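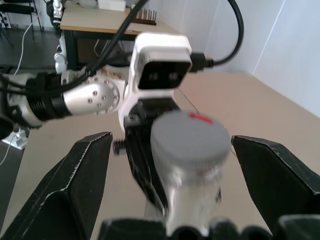
Milagros Tapia asked after the last report whether the slow restores at Grevham came from the disks or from the network. The answer is the network, and the work since then has mostly been about putting that right. Her other question, on whether the old storage units can be kept for another year, is dealt with under Spending.

Shared storage replacement: progress to February 2026

Position

Both new storage units are installed and in use. The main unit is at Grevham and the second, which holds the nightly copy, is at Maihi. All staff home folders and the finance and drawing office shares have been moved. The archive share has been started and is the only large piece left. The project is inside its budget and two weeks behind the plan agreed at the outset.

Moving the data

Shares were moved one department at a time, outside working hours, with the old copy left in place and set to read-only for two weeks afterwards. We had calls about shortcuts pointing to the old server name, mostly from the drawing office, where the name is written into template files. An alias now covers this. It should be removed once the templates have been changed, and the drawing office has agreed to do that itself.

One folder of scanned contracts failed its checksum comparison after copying. The fault was traced to a bad memory module in the old server. The folder was restored from tape and checked again, and it matched. We then repeated the comparison on everything else that had passed through that server. No further errors came up, but the repeat took most of a week and accounts for half of the delay.

The archive share is slower to copy than the others because it is made up of very small files. It is running at low priority during the day and full speed overnight.

Network

The restore tests at Grevham reached 115 megabytes a second and would go no higher, whatever was done to the disk settings. That is what a single gigabit link gives. The storage unit had been fitted with ten gigabit ports as ordered, but the cable run to the backup server went through an older switch in the first floor cabinet, which was not on the drawings. The backup server now has a direct fibre connection to the core switch. A full restore of the finance share, which used to run past the start of the working day, now finishes overnight with time to spare.

The link between Grevham and Maihi has not been changed. It copes with the nightly changes. It would not cope with a full copy of the archive in any sensible time, so the Maihi unit will be brought back to Grevham for a weekend, loaded locally and returned. Vonent has confirmed that moving the unit does not affect the support agreement so long as the disks are taken out and carried separately.

Backup software

Seltier was installed on the new backup server and has replaced the two older products. Nightly jobs have completed without manual help apart from 4 failures. Three of these were caused by an expired service password. The fourth is not explained. The logs show the job stopping partway through with no error, and a support call is open with the supplier.

Alerts go to the shared support mailbox. We have asked for them to be sent to the on-call phone as well, and this is waiting on the telephone contract.

Spending

The fibre and its installation were not in the original estimate and have been paid for out of contingency. One spare disk arrived faulty and was exchanged at no charge. We also bought rack rails for Maihi at £700, as the ones supplied did not fit the older cabinet there.

On keeping the old units, our advice is to let them go. Their support ends in April and the memory fault described above makes us unwilling to rely on that server, even for test data. The disks will be wiped and a certificate obtained for each.

Risks

The unexplained backup failure is the main one. Until it is settled, someone checks the job report each morning and runs anything missed by hand.

Cooling at Maihi is the other. The room is warmer than the manufacturer advises during the afternoon. The unit has not raised a temperature warning, but there is little margin for the summer, and a quotation for a larger wall unit has been requested.

Next period

Finish the archive copy and compare it with the original.
Load the Maihi unit at Grevham and return it.
Run a full recovery test from Maihi, with the Grevham unit switched off.
Remove the old server from the domain.
Write up the restore steps for the support desk.

We ask for approval to carry the unspent contingency forward to cover the cooling work, if the quotation falls within it.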